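Home | About Us | Visit | Classes | Contact

Print this page
E-mail this page

About Lapointe Play Kitchen

We are a play kitchen! A whole room of them, in fact, with low counters, white tables, plates in every color we could get our hands on, and enough toy food to lay out a pretty serious brunch. Children from two to eight come here with a parent, a grandparent or their whole preschool class, and they cook, serve, wash up, put away and then (almost always) start over again.

Lapointe was opened by Gaurav Joshi and Tanner Gagnon, who had been teaching in neighboring preschool rooms and kept borrowing each other's pretend vegetables. Gaurav had the better fruit. Tanner had the pots. One January they put everything on a single long table and left it out for the week, and the children played at it so hard and so long that the two of them started looking for a space the next month. The name comes from the street we were on back then, and we kept it when we moved.

What we have on the shelves

At our last shelf check we had 1,443 pieces, from single peas up to the big soup pot, and Gaurav would like it known that he is still looking for the other half of a pear. We love the food that comes apart: oranges in slices, fruit in halves, bananas with the peel coming open. Little kids will happily spend a whole morning matching halves. Older ones use the same pieces to run a restaurant, with menus and a waiting list and some very strict rules on dessert.

We mix in things that look like what families have at home, too. A ketchup bottle is probably the most fought-over item in the building! Bowls and basins matter just as much as the food, and we buy them in different sizes so that children find out for themselves what fits inside what. A big basin might be a sink in the morning, a salad bowl by lunch and a boat at three o'clock.

How a visit goes

Every table gets set before you arrive. We don't set them out in any fancy way, we just spread out a few plates and bowls, some fruit, a container or two, and leave plenty of bare tabletop for working. Then the children take it from there. We'll sit down and order something if we're invited, and we're usually invited.

Tidying is part of the visit and we are big fans of it. Fruit goes in with fruit, plates stack by size, and the small bowls have their own low shelf that even the two-year-olds can reach. There's a bell, there's a song (Tanner wrote it, it has a lot of verses), and most groups are finished before the song is.

Groups and classes

We can take up to 40 children at a time, and we keep Tuesday mornings for preschools and childcare centers. Our Terko boxes are for classrooms that can't make the trip: one sturdy box of toy food and dishes, lent for the month, with a picture card inside the lid so your class can pack it back up themselves. Ask us early, as the fall boxes go fast.

We also run a cooking-words hour for families learning English together. You peel, pour, slice, stir and pass the plate, and you get to say it all out loud while you do it. It's noisy and we love it.

Come by

Socks are fine, shoes are fine, dress-up aprons are on the hooks. If you have questions, use the Contact page or just call during open hours and whoever is closest to the phone will pick up.

Print this page | E-mail this page 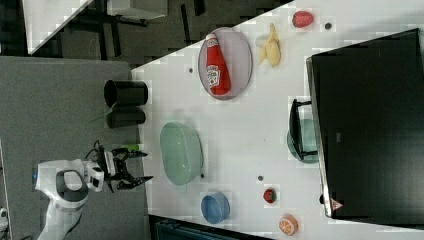
Plates, bowls and plenty of fruit on one of our white tables.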